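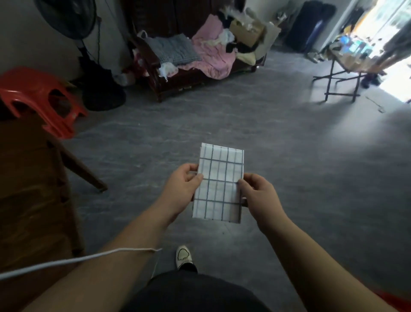
Fig. 15 - Torchon à carreaux plié en rectangle, tenu par les deux bords.

4.2 Pliage et rangement des torchons

Cette section concerne les torchons à carreaux Hiltmont (réf. 3662) et les modèles unis de la gamme Hosville. Pour les draps et couvertures, voir la section 4.3.

1. Vérifiez que le torchon est bien sec. Un torchon encore humide au toucher retourne sur le fil.

2. Posez-le à plat sur une table, l'ourlet le plus large vers vous, et lissez-le du plat de la main.

3. Rabattez le bord gauche sur le bord droit. Les lignes du quadrillage servent de repère - elles doivent se superposer.

4. Repliez ensuite le haut sur le bas. Ne marquez pas le pli avec l'ongle.

5. Soulevez le torchon par les deux bords, une main de chaque côté, et tenez-le devant vous. Si un coin dépasse, reprenez à l'étape 3.

6. Empilez les torchons dans le bac Satham, pli vers l'avant. Le bac contient 33 torchons au maximum.

Note : un bord supérieur légèrement froissé est sans conséquence. Il s'aplatit sous le poids de la pile.

Attention : ne placez pas plus de 700 g sur le couvercle du bac. Tenez les textiles blancs à l'écart des articles rouges ou foncés tant que ceux-ci n'ont pas été lavés une première fois.

Pour l'étiquetage des bacs, reportez-vous à la fiche Kanaujia fournie avec le lot.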